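The Town That Learned to Sit Down

Wendside's population peaked in the year the cannery closed, and the people who stayed have been getting older at the usual rate of one year per year. The school went first, then the shoe store, then the other shoe store. The town has one elevator, in the bank building, and people speak of it the way other places speak of a cathedral.

For a long while the official response was a slogan. "Wendside: Room to Grow" still hangs over the county road, on a sign with a picture of a toddler holding a sunflower. The toddler would be old enough now to have moved to the city, and by all odds did.

I went there in November, which is a poor month for judging anywhere. I had read that the town was doing something sensible about its age, and I wanted to see what sensible looked like. It looked, at first, like benches.

Benches are the heart of the plan. They run from the clinic to the grocery, and from the grocery to the library, close enough together that a person with a bad hip can get through a morning's errands in short hops. They have armrests, so that you can push yourself back up. They face the sidewalk, so that you can see who's coming and decide whether to be asleep. The earlier benches faced the river and had no backs at all, having been chosen by a landscape architect with a young spine.

Policy people like to talk about aging in terms of ratios: so many workers for each retiree, so many hospital beds, so much pension money running out by such and such a year. The ratios are real and they're not cheerful. But a ratio has never tried to cross Main Street on a walker before the light changes. Wendside lengthened its crossing signal by six seconds, and the truck drivers complained all summer, and then they stopped complaining, possibly because several of them had turned sixty.

The money behind all this is modest. The county puts in some, the state matches it when it remembers to, and a regional fund called Brillness pays for the part everyone wants to photograph, a day center in what used to be the carpet showroom. Brillness sounds like a dish soap, and its newsletter reads like one. Its day center, all the same, is a good one. It opens at seven, because older people wake early and are tired of being told to enjoy it.
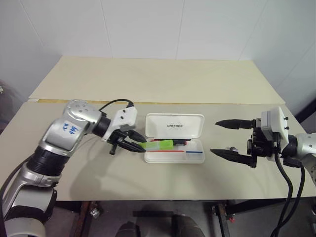
Mornings at the center are for practical matters. There's a table for forms, and another for people who have already filled out the forms and been sent different ones. Lunch is at 11:30 and is spoken of from nine onward. In the afternoon there's a choice between chair exercise and cards, and I can report that the card players get the better workout.

What the center can't do is find anyone to staff it. Home care pays less than the warehouse out by the interchange, where the work is lighter and the boxes seldom cry. When I visited, 26 households were on the waiting list for a home aide, and the agency had four aides to send. Two of those were past retirement age themselves. One client, I was told, was younger than the woman who came to help him bathe, and he was being a big baby about it.

The usual answer is to bring in younger people, and Wendside tried that as well. It offered a cash grant to any family with children that would buy a house and stay five years. Two families came. They're well liked and somewhat overfed. Neighbors turn up at their doors with casseroles and then linger, looking at the children as if they were a pair of visiting pandas.

Dultgate, half an hour down the valley, went in the other direction. It skipped the benches and spent its grant on a sports complex, reasoning that a young town would need one. The complex is handsome. On the evening I drove over, the climbing wall was dark and the parking lot was full, and everyone inside was walking slow laps of the indoor track in windbreakers. Dultgate has built an excellent senior center without meaning to, and charges a membership fee for it.

Between the two towns runs the Sokol, a bus. It's a very good bus. It lowers itself to the curb with a sigh, and so do most of its passengers. It goes to the clinic twice in the morning and to the big pharmacy after lunch, and it'll stop anywhere along the route if you wave at it with enough conviction. The fare doesn't cover the fuel. The state would like it to, and has sent a consultant, who rode it for two days and was told about a great many operations.

His report is due in the spring. It's expected to recommend an app.

I rode the Sokol back to Wendside with a man who had worked on the cannery line and a woman who had once been his supervisor. They had a long-running dispute about a forklift. She got off at the library, he got off at the next stop, and by the time the bus pulled away he was already on the first bench, waiting for her to catch up so that they could go on with it.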